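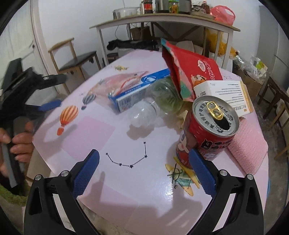

Can I leave the battery in my hedge trimmer all winter?
Take it out. Store it indoors at half charge and check it in February.

ostap_h
Says who? My Catolon pack sat in the trimmer in an unheated shed for 2 winters and still cuts the whole privet. I think the half charge thing is there to make us fuss.

Liv Strömberg
Two winters proves very little. I lost a Poirier pack that way and the dealer in Stornton wouldn't replace it.

ostap_h
Dealers never replace anything. Was it cold or was it just old?

Liv Strömberg
It was 7 months old.

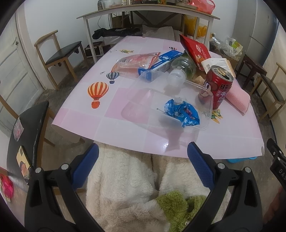
And before you ask, I'd charged it full and left it on the tool, so I can't swear which of those did it. I just don't buy that it was a coincidence.

kchan60
What bugs me is the box. Mine claims 1,000 charges. Who tested that? I get 60 a year if the hedges are bad, so I'll be waiting a while to find out.

Renato B.
Manual for my Rirora says remove the pack after every use. Doesn't mention half charge at all. I'd go with the manual over a forum, this one included.

ostap_h
Fine, I'll take it out. Not bothering with the half charge.
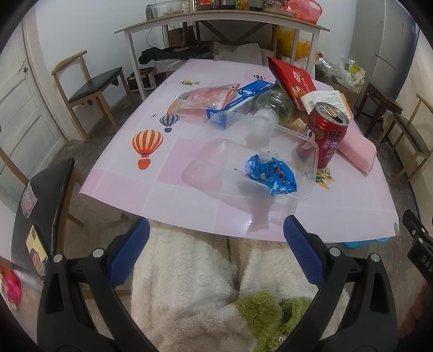

Pink tablecloth with balloons and planes

kchan60
Anyone know if the Rirora charger shuts itself off? The sticker says so but I don't trust it overnight.

Renato B.
Mine gets unplugged when the light goes green. Never tested it past that.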